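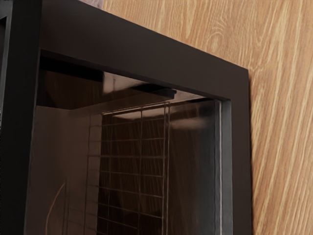
Last changed: April, after the second round of comments on section 4

Glazed fronts in simulated kitchens: what the revised scene rules ask for

The Graststead working rules for simulated household scenes have a new section on glass. It applies to every cabinet, oven, display case or other enclosure that a robot policy is expected to look into, reach toward or open. Scenes already in the shared library keep their present status until their next revision. New submissions are checked against the section from the start of the coming cycle.

The old text gave glass one sentence: transparent parts shall be rendered as transparent. Submitters read this in at least two ways. One group set the pane to near-full transmission with no reflection, so the policy in effect trained on an open hole with a collision mesh in it. The other used a fully reflective material and lost the interior. Both passed review. In the Wosisow comparison, policies trained on the first kind drove the fingers into closed panes, and policies trained on the second kind had trouble telling a glazed door from a dark solid one.

The scene shown with this item is close to what the new text has in mind. The pane is dark and glossy, a wire grid can be made out behind it, and the streaks across the glass are enough to tell a viewer that something lies between the lens and the grid. The thin white highlight down the right edge of the pane is also useful, as it gives the detector a line to hold on to where the frame and the interior are both dark.

The main requirements are as follows.

Render and collision geometry. The visible pane and the collision pane must agree in position and thickness. A pane recessed in its frame is modeled as recessed. Filling the whole opening flush with the frame is no longer accepted, even where contact with the glass is unlikely. The submitter states the mesh tolerance in the scene sheet.

Reflection. The pane must carry reflections computed from the scene itself. A fixed reflection texture may be used for speed in early training, but the evaluation build has to use the computed version. If the reflection changes when a wall or neighboring material is randomized, the log has to show it.

Depth. Simulated depth for glass is supplied in two channels, one returning the pane and one returning the first opaque surface behind it. Real depth cameras return either, both or nothing, depending on angle. A single perfect depth value at the pane is the most common fault found in review and will now cause a scene to be sent back.

Thin structure. Wire racks, grids and similar parts behind glass must survive the resolution used for training. The check is simple: render at training size, from the nearest and farthest starting poses, and confirm that the wires do not break up or merge. If they do, change the camera resolution or the sampling. Thickening the wires is allowed only with a note in the scene sheet.

Frame contrast. Dark frames against dark interiors are permitted and encouraged. A set made up only of pale frames and bright interiors does not meet the coverage clause. Each submitted set needs at least 4 frame and background pairings, and one of these must place a dark frame against a light wood or similar grained surface.

Close viewpoints. Wrist-camera poses that show only part of the enclosure are to be kept in the set. Some submitters were filtering them out as uninformative, which left policies with no practice in the last stretch of an approach. The filter is now off by default in the Jorance export tool, and switching it on writes a flag to the sheet.

On sample size, the review looks at some 1,000 renders per set, drawn by seed so that the submitter can reproduce the draw. Failures are reported by clause number. In the trial review run by the Benavides group, 257 renders were returned, most of them under the depth clause — a few under thin structure as well.

Two matters are still open. The first is double glazing, where the current text does not say which pane the first depth channel should return. The second is fogged or dirty glass. Comments on either should quote the clause number, attach the scene sheet and give the seed of any render referred to. Comments that arrive without a seed are held until one is supplied.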